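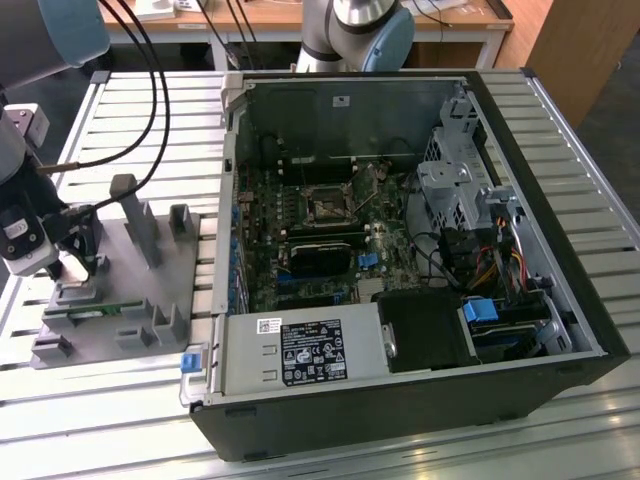 Ragnvald Halvorsen wrote after the October open day to ask whether visitors might stay longer at the computer assembly bench, as the time allowed had seemed to him too short. The visit now includes a second stop there. Answers to other common questions are given below.

What will be shown at the bench?
Staff demonstrate how a robot arm handles circuit boards held in a printed fixture beside an open desktop computer. Progress depends on the task set for the session, and a full assembly should not be expected.

Where is the open day held?
In the Holimen building at Itcombe. Visitors should report to the main reception.

Is there a charge?
No. Places are limited to 80 and must be booked by 30 July 2021.

How long does a visit last?
Each visit lasts 150 minutes, including a break.

May children attend?
Children aged 11 and over are welcome when accompanied by an adult. One adult may bring up to two children.

May I touch the equipment?
Visitors are asked to remain behind the marked line while an arm is powered.

Can questions be put to staff?
Yes. Questions are taken at the end of each demonstration, or may be sent in writing to the Visits Office, Holimen, Itcombe.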